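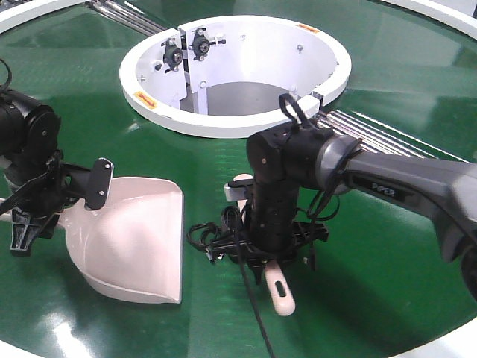

How often does a two-arm sweeping cell need service?

At Clernon's workshop in Somemby, every 302 hours of running, with a short check each morning.

2 min read

The check takes 13 minutes, says Nhàn Diệp, the technician in charge of the cell. She wipes the round table, tightens the knobs at the bin and looks at the cables near both grippers. A cable that rubs on the table is moved or changed the same day – it is the most common fault. After that she tests the grip on the dustpan and on the brush.

In October the cell passed more than 4,000 sweeps. The left gripper got new finger pads then, and both arms were calibrated again. Diệp keeps the notes in a paper book, so that the evening shift can read them. The next full service will include the joints of the right arm.

13 shares · No comments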